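Home News Features Food Homes Money Travel Subscribe
Search this site Enter keyword Go

The long life of the lunchbox

Clitow has one secondary school, two bakeries and a trading estate where 329 people work. At noon most of them used to queue for a sandwich. Now a good many bring food from home, and the bakeries have noticed.

Price is the main cause. A filled roll and a drink on the estate costs more than it did last May, and anyone who buys one every working day can see it on the bank statement. Leftovers cost next to nothing by comparison, if there is something decent to carry them in.

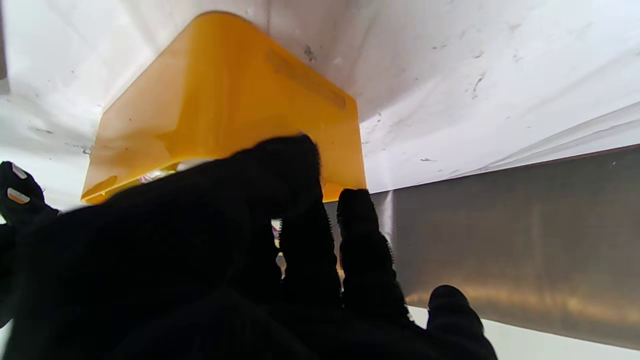 The trouble is usually the lid. Bases last for years, but lids warp in the dishwasher, lose their seal or go missing at work. Garcia, the hardware shop on the high street, keeps a tray of odd lids by the till and sells them singly. It shifted 27 in one month, mostly to people who brought the base in with them to check the fit.

Zomari, which makes boxes for schools and canteens, now sells replacement lids for every size in its range. Nunent went the other way and cut its range to a single size, so that any lid fits any base. Its first run was 1000 boxes, and the canteen at the school took a share of them. 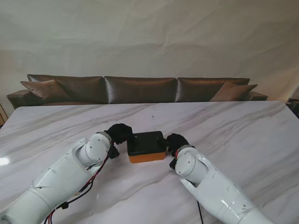
What goes inside has changed as well. Rice, pasta and roast vegetables travel better than bread, which goes soft by mid-morning if there is tomato anywhere near it. Cooked rice needs care - cool it quickly, put it in the fridge and eat it the next day. A small ice pack helps where there is no fridge at work.

Smells and stains are harder. Tomato sauce and turmeric mark most plastics, and a wipe of cooking oil before filling does a fair job of stopping them. Bicarbonate of soda and warm water, left for 10 minutes, deals with onion. Store the box with the lid off, and dry the groove under the rim with the corner of a tea towel.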